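Retisa Dice Sorting: Gripper Comparison, Two-Arm Bench

README and data card. Maintained by Paloma Lindqvist, Durkville. Last revised 18 July 2020.

What is in here

Recordings from a two-arm bench on which we tried out two sets of gripper fingers by making them pick up dice. The full set holds 1,014 episodes. Of those, 206 were set aside for evaluation before anybody trained anything, and we would appreciate it if you kept them that way. The last person who "just peeked" had to redo a week of plots, and the last person was me.

The fingers under test are called Somora A and Somora B. Somora is our own name for them. We chose it in December, when we expected there would be a whole family of designs and a name would be needed. There are 2.

Why dice

Dice are cheap, they come in silly sizes, and they have flat sides, so a bad grasp is the gripper's fault and can't be blamed on the object. Gus Sorensen argued for fruit. Fruit changes over the course of a week, and so does the smell of the room.

Foam dice squash, so they forgive a lot. A controller that closes too hard will still look competent on a foam cube. The tiny dice forgive nothing: if the fingertips are off by a little, the die shoots across the table and you get to fetch it. Any comparison that uses only the big ones will make every gripper look wonderful, and I say this having read a few.

The bench

Two arms face each other across a wooden tabletop inside an extrusion frame, each on its own base plate. Both can reach the middle, which is where the arguments happen. The elbows swing out past the table, so keep yourself and your coffee outside the rails while the arms are powered.

Besides the overhead view there is a low camera at the table edge, pointing up and in. Its picture is poor company for most of an episode and then becomes the only one you want, usually when a finger is hiding the die from above. If you train on a single view, please say which one. "Camera" is not a setting. 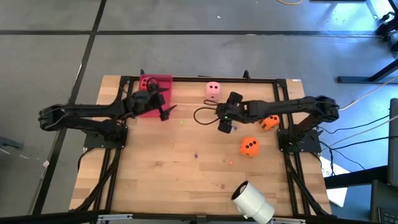
Tasks

Single pick. One arm picks up the named die and holds it clear of the table until the episode ends. Large foam dice and tiny dice are logged as separate tasks.

Sort by size. Large dice go to the far side, tiny dice to the near side. Either arm may do the work. Most operators favor the right arm without noticing, so there is an imbalance in the data that we have left alone.

Handover. One arm picks up a foam die and passes it to the other over the middle of the table. This is the task visitors ask to see and the task most likely to embarrass you in front of them.

How an episode is recorded

1. Scatter the dice by hand. Don't arrange them. People who think they are scattering tend to make a tidy ring.
2. Home both arms and check that the cables hang free of the fingers.
3. Start the recorder, then read out the task name so it lands on the audio track.
4. Run the task once. No second tries inside an episode; start a new one.
5. Mark the result as success, drop, miss or abort.
6. Put back whatever left the table.

Joint positions, gripper commands and camera views are all logged at 50 samples a second. The cameras don't always agree with that figure, and where a view fell behind, the last good picture is repeated and the repeat is flagged. Check the flag. We spent a long afternoon admiring a policy that was reacting to a still photo.

What we learned about the fingers

Somora A is the broader pair. It is calm and dependable on foam, and it treats a tiny die the way an oven mitt treats a sewing needle. It also blocks more of the overhead view as it closes, so policies trained on that view alone get vague in the last moment before contact.

Somora B is narrower at the tip. It does far better on the tiny dice and somewhat worse on handover, where the smaller contact patch lets a foam die pivot between the fingers. Operators liked it more. Operators also liked the chair with the broken wheel, so weigh that as you see fit.

We had meant to settle on one. We kept both, and the label for which pair was fitted is stored with every episode.

Known problems

The left arm's zero drifted slightly in the early sessions. We corrected it in the logs and kept the raw values next to the corrected ones, in case you trust us less than we do.

Pip counts aren't labeled. Several people have asked. The dice are objects to be grasped, and what they rolled is between them and the table.

Operator names are replaced with letters. Operator C aborts a lot. This is not a reflection on the hardware.

The audio includes some muttering. We cut the worst of it.

Not suitable for

Claims about grasping in general. It is one bench in one room, with one kind of object in two broad sizes. If your method works here, it works on dice.

Anything involving force. The grippers report a motor current, and people keep turning it into newtons with a confidence I envy.

Getting help

Send problems with the logs to Paloma and problems with the arms to Gus. If you can't tell which kind you have, send the episode number to both of us, along with the finger label and the result you expected to see. Gus will ask whether you checked the repeat flag, so check it first.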